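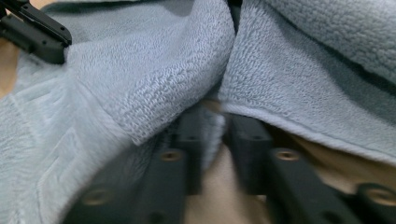

Stop ironing the towels

Written fast, before the kettle boils, so forgive the state of it.

My view, and I've held it over 12 years of keeping house: most housework is done for people who never come round. The ironed tea towel. The matching hangers. Bed made with corners like a hospital. Who is it for? Not me. I'm the one doing it.

What set me off was a leaflet from Wendt, the department store in Oveck, through the door with the bin calendar. "The Considered Linen Cupboard". Considered by who? It wants you to sort by colour, then by size, then tie each pile with ribbon. Ribbon! On a flannel. Then there's a chart of how often to wash everything, and if I followed it the machine would never be off.

I grew up in Numitz, in a flat with one cupboard. Towels went in however they came off the line. You opened the door carefully and caught whatever fell. We were clean. We were dry. Nobody's childhood was spoiled by a lump of cotton.
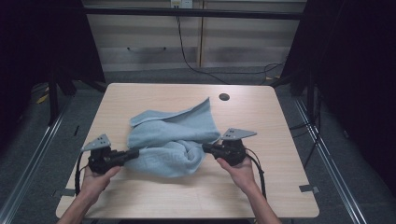

Blue towel on the table, as good as folded in my book.

Now I can hear the other side, because my sister is the other side. She says a tidy cupboard saves time. Fair enough, up to a point. I timed myself once, on a wet afternoon in November. Folding the whole wash the proper way, thirds and then thirds again – 19 minutes. Doing it my way, in half and shove – 6. So that's 13 minutes I could spend finding the one I want, and I have never needed more than a few seconds. They're towels. They all do the same job.

She also says it's about pride. This is where we fall out. Pride in a home is a fine thing but I'd put it elsewhere. A pot of soup on. Somewhere to sit that isn't covered in coats. Windows you can see through, most of the year anyway. A guest has never once gone home and said lovely evening, shame about the flannels.

And somebody has to do all this considering. You know who it usually is. I've read plenty of these guides and they all say "the household" when they mean one tired person at ten at night. If a job matters that much let everyone in the house take a turn, and watch how quick it stops mattering.

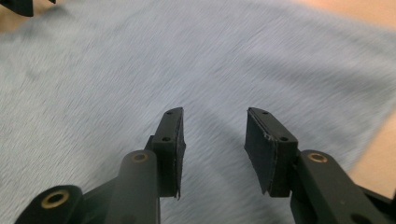
Pale cloth, creased in places.

I'm not against all of it. Wash the sheets. Wipe the cooker while it's still warm, it's easier. Dry things properly before they go away or the whole cupboard smells, and that smell gets into the jumpers aswell. Those are real jobs with a real reason. My rule is 2 questions. Will anything go off, break or stink if I leave it? Will anyone living here be happier if I do it? If it's no to both, leave it. Go for a walk instead.

The Draltier people up the road sell a folding board, by the way. Plastic thing with hinges, for shirts. I bought one. It's behind the wardrobe and its been there since the week it came. Make of that what you will – I made a shelf liner out of the box.

Kettle's gone. The wash is still in the basket and can stay there till tomorrow.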